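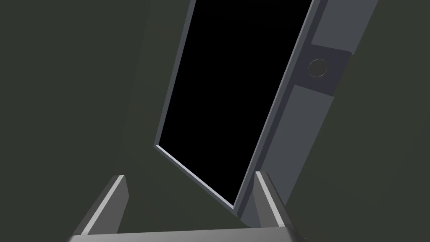
Laiba Cheema
7 July 2021

My aunt asked me at dinner when she can have a robot that does the kitchen. She's asked every summer since I got into this line of work, and every summer I say "a few years," and she nods and goes back to scrubbing the rice pot. So, a thread, mostly for her.

Where I am right now: teaching a simulated gripper to deal with simulated doors and handles. Gray walls, gray panels, gray fingers. It looks like the inside of a filing cabinet's dream. There is no grease anywhere in it and it's still hard.

The chore list for this month reads like something you'd leave for a houseguest you don't trust much. Open a cabinet. Close a cabinet. Turn a knob. Move a kettle from one spot to another spot. We are not at "wipe down the counters."

People hear "simulation" and think it's the easy version. It is the easy version. You get the same kitchen every morning, the light never changes, and when the arm plows through the cabinet you hit reset and the cabinet forgives you.

My current policy gets the door open on 19 tries out of 20, and I was insufferable for an entire afternoon. Then I moved the cabinet over by 2 inches and it opened the air next to the cabinet, very smoothly, and stopped, as if waiting for a tip.

To get there it had watched 1000 practice runs. My nephew watched me open the snack cupboard once and we've had to move the snacks.

A word on knobs. I used to have no opinion on knobs. A small round one gives two flat fingers almost nothing to work with. You come in a hair off center and it squirts out sideways, or you pinch it fine and then pull in a line when the door wants to swing in an arc, and now the door and the arm are having an argument.

You have solved this with your wrist since you were a toddler. Go open something and watch your wrist. It's showing off.

Somebody's going to reply with the Stiltau video, so let's do Stiltau. Yes, the arm loads a dishwasher. I like the video. Watch the clock on the wall in the back, though, because it goes from lunch to getting dark outside, and there are four plates.

Also every one of those plates is the same plate. Look in your own cabinet. I have bowls from three apartments, a mug shaped like an owl, and a colander that only nests if you say something nice to it.

Shop floor is a different story and I'd like to be fair to it. I spent a week in March at Siddiqui, which makes brackets and hinges, and they have an arm that picks blanks out of a tray and puts them in a press. All shift, no drama. It has been doing that for years.

What makes it work is the tray. Somebody designed that tray so every blank sits the same way up, in the same place, facing the same direction. The arm is fine. The tray is a genius.

I asked what happens when a blank lands crooked. The shift lead held up a wooden dowel. That's the error recovery system. You poke it.

They'd tried to get the arm to sweep up metal shavings at the end of the day, too. It swept them very evenly across a larger area. A guy with a push broom has the job back.

So, if you want a robot in your kitchen this year, the honest path is to turn your kitchen into a tray. One kind of plate. Everything on its mark. No owl mug. My aunt has been informed of the terms and has declined them.

There's a Tulik vacuum at my place, for the record, and I do think it counts as a chore done by a machine. It vacuums. I pick up the cords, the socks, and the bath mat first, and I go get it from under the radiator after. My share of the work is called "hosting."

Since people always ask what I'd bet on: laundry folding last. Dishes somewhere in the middle, with asterisks. Opening and closing things, pretty soon, for a cabinet it has met before. For a cabinet it hasn't met, ask me when I'm in a better mood.

The group at Pasura has the approach I like best at the moment, where you scramble the sim kitchen on every run. Shift the cabinet, change the size of the handle, make the hinge stiff. The success rate drops like a rock and then crawls back up, and what you get at the end is slower and clumsier and much harder to fool.

I'm running my own version of that tonight. Another 1000 runs, new cabinet position each time, knob jiggled around a bit. It'll be done by morning if the cluster behaves, and the cluster has not behaved since spring.

Aunt update: she read this far and wants to know if it can at least do the rice pot. It cannot do the rice pot. She says then what is it for.

I've got a meeting about that Friday.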